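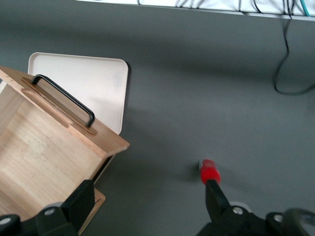 Why Does Wood Have Stripes?

Go and find something made of wood. A chair will do, or a ruler, or the door you are not supposed to slam. Look closely and you will probably see streaks and lines running along it. Some are straight, some are wobbly, and some look like a map of a place where everybody got lost.

Those lines are called the grain. They are a kind of diary, kept by a tree that had no idea anyone would ever read it.

How a tree gets fatter

A tree grows in two directions. It gets taller at the tips of its branches, and it gets fatter around the middle, like certain uncles.

The getting-fatter part happens in a very thin layer just under the bark, called the cambium (say it KAM-bee-um). The cambium makes new wood on its inside and new bark tissue on its outside. All the old wood stays exactly where it was, in the middle, with the new wood wrapped around it.

This means a tree never throws anything away. Somewhere inside an enormous oak is the skinny little stick it used to be, still there, like your baby pictures.

If you scratch your initials into a trunk (please don't) and come back as a grown-up, they will be at the same height. They won't have been carried up into the sky, because trees get taller only at the tips. They may have become wider and blurrier, and you may feel a bit silly.

Fast wood, slow wood

In places with a warm season and a cold one, a tree doesn't grow at the same speed all year.

In spring there is usually plenty of water and the tree is in a hurry. It makes big cells with thin walls. This wood often looks pale. Later in the summer it slows down and makes smaller cells with thick walls, and that wood often looks darker. Then winter comes and the tree more or less stops, which is a perfectly sensible thing to do in winter.

One pale band plus one dark band makes one year. Saw through a trunk and you will see the bands as circles, one inside another. Those are growth rings. A stump with 32 rings grew for 32 years at the spot where it was cut.

In warm, wet places where the weather hardly changes, some trees don't make clear rings at all. You can't keep much of a diary if every day is Tuesday's weather again.

So where do the stripes come from?

A ring is a circle when you cut straight across the trunk. But hardly anybody wants a table shaped like a slice of salami. Most boards are cut the long way, from the bottom of the log toward the top.

Think of a rolled-up sleeping bag. Look at the end and you see a spiral. Look at the side and you see long, straight edges. Rings work a bit like that. Cut across them and you get circles, cut along them and you get stripes.

The sawyer (that's a person who saws logs, and yes, it is a real job) can also choose where to cut. A board from near the edge of the log often has big swoopy arches on it, like a mountain drawn by somebody in a rush. This is called flat-sawn wood. A board cut so that the rings stand up on end has neat, narrow lines, and is called quarter-sawn. It takes more work and wastes more wood, so it costs more. Tidiness usually does.

What about knots?

A knot is the place where a branch joined the trunk. As the trunk got fatter, it grew around the bottom of the branch and swallowed it, very slowly and with no manners at all. The grain has to bend to get past, the way a stream bends around a rock.

Sometimes a knot is loose and drops out, leaving a hole. Fences are famous for this, and so are people who like looking through fences.

Why carpenters care

Grain isn't just decoration. Most of the cells in wood are long and thin, and they lie side by side along the trunk, like dry spaghetti in a packet. It's easy to pull spaghetti apart into separate strands. It's much harder to tear a whole bunch of it in half.

Wood behaves the same way. An ax splits a log easily from end to end, along the grain. Try chopping across the grain and you will be there until supper.

Wood also swells when the air is damp and shrinks when it's dry. It does this far more across the grain than along it. That's why a drawer that slides nicely all winter can sulk in a sticky summer and refuse to hand over your socks.

Try it: read a ruler

You will need 2 wooden things, a sheet of thin paper, and a soft pencil or crayon. An old ruler and a rough piece of scrap wood are good. Ask before you use anything that somebody loves.

Lay the paper over the wood and rub gently with the side of the crayon. If the wood is rough enough, the grain will show up as lines. Do the same with the other one and compare them. Are the lines close together or far apart? Do they bend anywhere? If the paper comes out plain, the wood is probably very smooth or has a thick coat of varnish, so try something scruffier.

Then look at the ends. If you can find a bare one, you may spot curved lines there. Those are bits of the rings. The flatter the curve, the farther your piece probably was from the middle of the tree.

Words to show off with

Cambium: the thin layer where a trunk does its growing.
Grain: the direction and pattern of the fibers in wood.
Sawyer: a person who saws logs into boards.
Dendrochronology: working out dates by studying tree rings. Say it den-droh-kruh-NOL-uh-jee, then have a rest.

Written by Caroline Mwakalinga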